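Department of Consumer and Household Studies
Student project report, second year
Submitted 2023-11-24

Cooking fuel and kitchen habits in rented homes in Alidgate

1. Purpose of the project

The project examined how tenants in Alidgate use the cooking appliances supplied with their homes, and whether the type of hob has any bearing on how often a meal is cooked from fresh ingredients. The question arose from coursework on household budgets, in which food and energy are commonly treated as separate headings. The authors wished to consider them together.

2. Method

A printed questionnaire was delivered to 500 addresses in the Udamico and Diekmann estates during October. Completed forms were returned to a box in the entrance hall of the Arkgate library or sent by post. A total of 258 forms could be used. Forms were set aside where the respondent had left the section on appliances blank or had lived at the address for less than a full month.

Respondents were asked to keep a record of evening meals for two weeks. They noted the main dish, the appliance used and the time spent at the hob. Personal details were limited to the size of the household and the length of the tenancy.

3. Types of hob

Respondents were asked to choose between gas, electric plate, ceramic and induction. Gas was the most common answer on both estates. A number of tenants were unsure which kind they had, chiefly those with flat glass surfaces, and these answers were placed in a separate group. 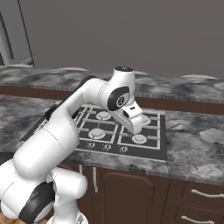
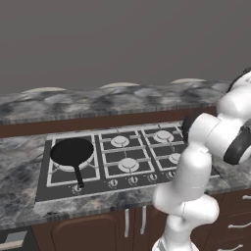
Built-in gas cooktop and marble worktop, both views.
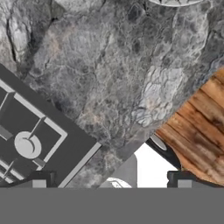
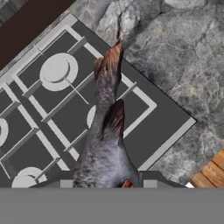 Francine Fortin remarked, on reading the draft, that the questionnaire ought to have asked who pays the gas bill, as tenants whose rent includes fuel may well cook for longer without giving the matter any thought. The point is accepted. The question was left out in order to keep the form to a single sheet, and its absence limits what may be said in section 4.

4. Findings

Households with gas recorded more meals cooked from fresh ingredients than households with electric plates. The difference was clear on the Diekmann estate and slight in Udamico, where the flats are smaller and many tenants live alone. Larger households cooked more often whatever the appliance, and part of the difference between the estates may be explained in this way.

Time spent at the hob varied less than expected. Stews and soups accounted for most of the longer entries. Several respondents wrote in the margin that they used only one ring on working days and kept the others for weekends.

5. Limits of the study

Meal records were kept by the tenants themselves and could not be checked. The period covered was short and fell in cool weather, when hot meals are more usual. An earlier trial of the form with 100 students was not included in the results, as few of them held a tenancy in their own name.

6. Further work

A second round is proposed for the spring term, with the added question on fuel bills. Brittany Pelletier has agreed to revise the meal record so that lunches may also be entered. Copies of the questionnaire are held in the department office and may be consulted on request.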